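Drotivus Marble-Look Vinyl Floor Sheet, Gray with White Vein

Product code 889 – sold by the roll, cut to length on request

I put this floor in my own back room before I agreed to sell it, and I'm still walking on it every day, so let me tell you what it's like to live with. I wanted something that looked like stone without the cold feet and without asking anyone to haul tile up a flight of stairs. Drotivus sent me a sample card, I spilled things on it for a week (on purpose, mostly), and then I ordered a full roll.

Coffee was my first worry. I drink a lot of it, and I'm not careful. Milky drinks are the worst because they dry sticky, but a damp cloth and a drop of dish soap took care of everything I tried. Please don't use bleach or wax on it!

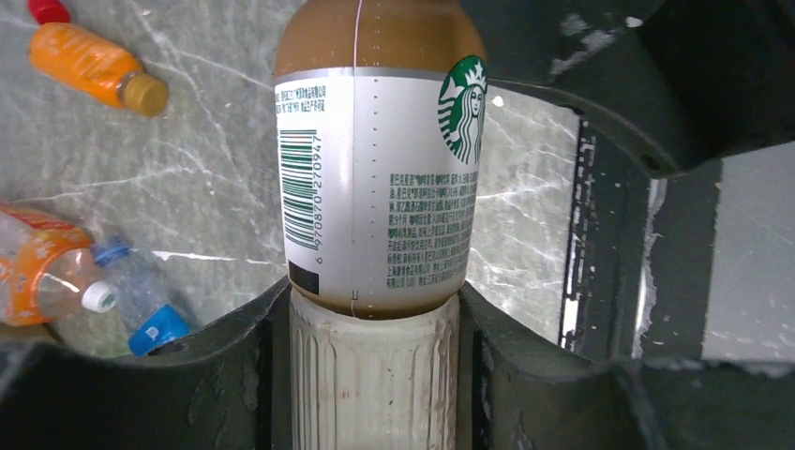
Bottled Starbucks coffee.

The color is gray, and it leans a little green or a little blue depending on your bulbs. I'd ask for the free sample before you order, and I'd look at it in the morning and again after dark. The white veins run every which way, so you don't have to fuss much over which end of the roll is which.

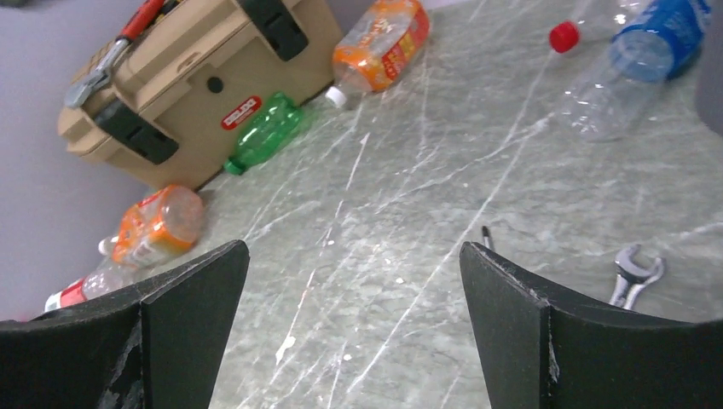
It does have a bit of a shine. If you have strong overhead lights you'll get soft reflections, which I like, but my sister-in-law can't stand them and went for the matte Evex sheet instead. That one is on its own page and costs the same.

Laying it is a one-afternoon job for a small room. Unroll it the night before and let it relax – I skipped this the first time and fought the curl for hours. Sweep, then sweep again, since one crumb of grit will show as a bump forever. Trim along the wall with a fresh blade and a metal ruler, and leave a hair of space for the sheet to move.
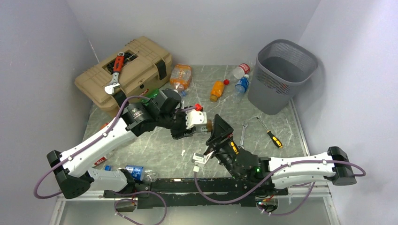 Gray marble pattern with pale lavender-white walls.

I get asked about wall colors a lot. Cool whites and very pale purples work nicely with it. Cream can look dingy next to the gray, so try a test patch before you buy a whole can.

For the edges I use Boiko double-sided tape, and for seams the Flurkex cold weld kit. Both are in the accessories section, and neither one comes with the roll.
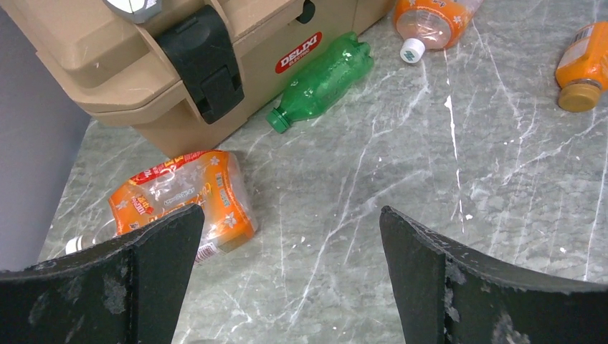 DELDI case on the gray-green marble pattern.

Put felt pads or a scrap of cardboard under anything heavy before you slide it. Lifting is better. Small scuffs usually rub out with a clean pencil eraser.

Roll width: 42 inches
Roll length: 50 feet
Sample card: free, one per household
Ships in: 12 business days
Returns: uncut rolls only, in the original wrap

Cut lengths can't come back, so measure twice and send me a message if you're stuck on the numbers.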